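September 2020
Alcides Brito

4. Setting up the Zoltico fare validator

Read this section before fitting the unit to a bus or tram. The validator runs on the vehicle's 24 V supply and must be registered with the Gruketti depot server before it can accept cards.

1. Switch off the vehicle's main power.
2. Clamp the bracket to the handrail and tighten the four bolts evenly.
3. Plug in the power lead, then the data lead.
4. Restore power and wait 20 seconds for the start screen.
5. Enter service code 1162 and select Register.

CAUTION: Do not connect the data lead while the unit is powered. The port can be damaged.

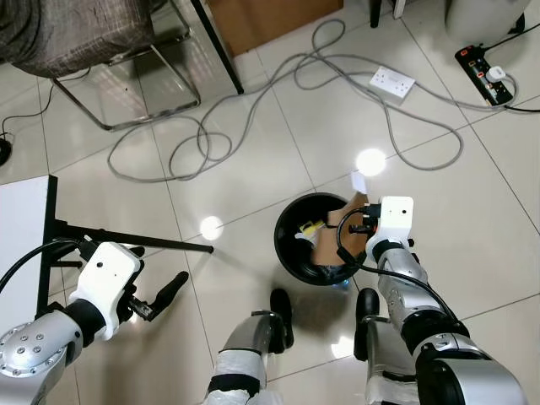
What happens to fares taken while the vehicle is out of network range? The validator stores up to 300 taps in memory and sends them when the connection returns.

Note: stored taps are kept if power is lost. Once the memory is full, the unit shows a red bar and stops accepting cards.

6. Select the route table – Lins operators use table B – and press Confirm.
7. Tap the test card once. A green light and a single tone mean the card was read.
8. If the light stays amber, check the data lead and repeat step 5.

Units supplied before May need the Steratik card reader update first. See section 7 for the update procedure.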